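Zutodby open day: notes on the two-arm kitchen station

I took Monday off and drove out to the Zutodby open day. It's the second year they have run it and the first year I got a slot in the manipulation lab, where they cap groups at a size that fits behind the tape. The rest of the building was the usual mix: a palletizing cell, a conveyor sorter from Stamov doing laps, coffee in the lobby. I'm going to skip all of that and write down what I got from the lab session while my notes are still readable.

The session was run by Henrik Weidemann, who looks after the bimanual stations. He talked for a short while without slides and then ran the arms, and he took questions during the runs, which I prefer. Most of what follows is from him, and where I'm guessing I say so.

The task family is breakfast. The operator sets out tableware and an appliance, the system gets a typed instruction, and the two arms carry it out. Instructions on the day were things like "put the blue plate on the left of the toaster" or "move the mint bowl onto the cream plate." No speech input. Weidemann said they had it last year and took it out for demos, as the lab is too loud and people mostly wanted to see the arms move.

Each arm has a parallel gripper with two fingers, and that decides most of the strategy. A plate lying flat on a table is a bad object for a parallel gripper. You can't close across the diameter, so you have to take the rim, and the rim is thin and sits low. The policy comes in at an angle with one finger going under the edge and one over. On a bowl it's easier, with one finger inside and one outside. I watched the bowl grasp succeed every time I saw it tried. The plate grasp was slower and had visible corrections near contact, small back-and-forth motions of a few millimeters before the fingers closed.

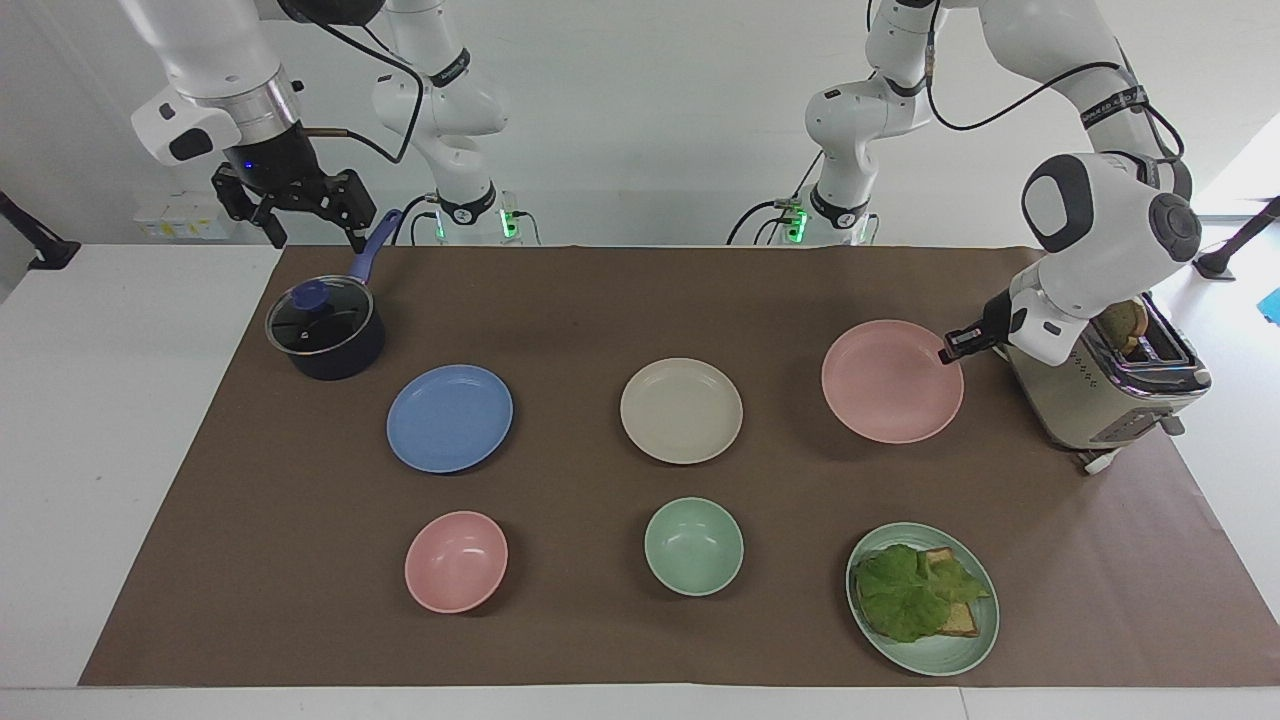 Arm assignment is not fixed. I had assumed a line down the middle of the table with each arm owning its half, and that's how the 2 older stations at Zutodby work. On this one the planner picks an arm per object based on reach and on what the other arm is doing, and there is an overlap zone where either one can go. Collision checking between the arms runs at a higher rate than the policy and can veto it. When a veto happens the arm just stops in place and waits. It looks like a hang if you don't know about it. Somebody in my group asked if it had crashed, and it started moving again before he finished the sentence.

The color variation in the tableware is on purpose. Early data was collected with white plates on a white tabletop, and the model learned to find plates by their shadows. It fell apart when they changed the ceiling lights. They now rotate through sets of different colors and swap the table covering between sessions. Brown paper is the current favorite for cost reasons: it comes off a roll, it doesn't glare, and when it gets greasy you throw it out. The downside is that it slides a little if a finger drags on it, and then everything on it has moved and the stored object positions are stale. I asked if they tape it down. Sometimes.

Numbers, as given to us. The current policy was trained on 3,000 teleoperated episodes at this station plus whatever came over from the older ones. The evaluation set is 217 instructions, held fixed, run after each training job. He would not give an overall success rate and said it depends too much on how you count a plate that ends up in the right place after two regrasps. I think that's a fair answer, though I would have liked to see both versions of the count. Time limit per instruction is 30 seconds and a timeout is a failure regardless of how close it was.

Things I asked about:

Lids. A pan with a knob on the lid is on the list but not in the regular rotation. The knob is small, the lid is heavy relative to it, and if the grasp is off center the lid swings. Glass lids also give the depth estimate trouble. They've had better results doing the lid with a wrist orientation straight down and a slow lift.

Two-handed lifts. Supported in principle. The interesting case is a plate with food on it, where one arm on the rim gives you a tilt and the food goes with it. With two arms you can keep it level, but both have to start the lift together, and the sync between controllers was the thing that took longest to get right. Weidemann called the controller link the least interesting part of the project and the part that ate the most weeks. It's built on an Azevedo timing board, which I hadn't come across before. I wrote down the name to look up later and haven't yet.

Force sensing. Joint torque only, nothing in the fingertips. They estimate contact from the motor side and it's good enough to tell table from plate, not good enough to tell whether a grip is about to slip. He'd like tactile fingers. There is no budget line for that this year.

Cables. I asked because cable management is half my day job. The loops at the wrist are left long so the last joints can go through their range without pulling. They have snagged. The fix so far is a soft limit on one joint, which costs some reach toward the back of the table.

My overall read is that the hardware side is further along than the last time I saw a station like this, which was at Stedent two years ago. Motion was smooth, there was no audible chatter, and the restart after a stop was quick. The policy side is still brittle in the places you'd expect: thin edges, clear material, anything that moves after the first look. I didn't get to see it handle an object that wasn't in the training set. The slot ran out and the next group was already at the door.

Parking was fine if you got there before 10. Registration for next September isn't up yet. If you go, ask for the lab slot when you sign up, since it isn't offered at the front desk.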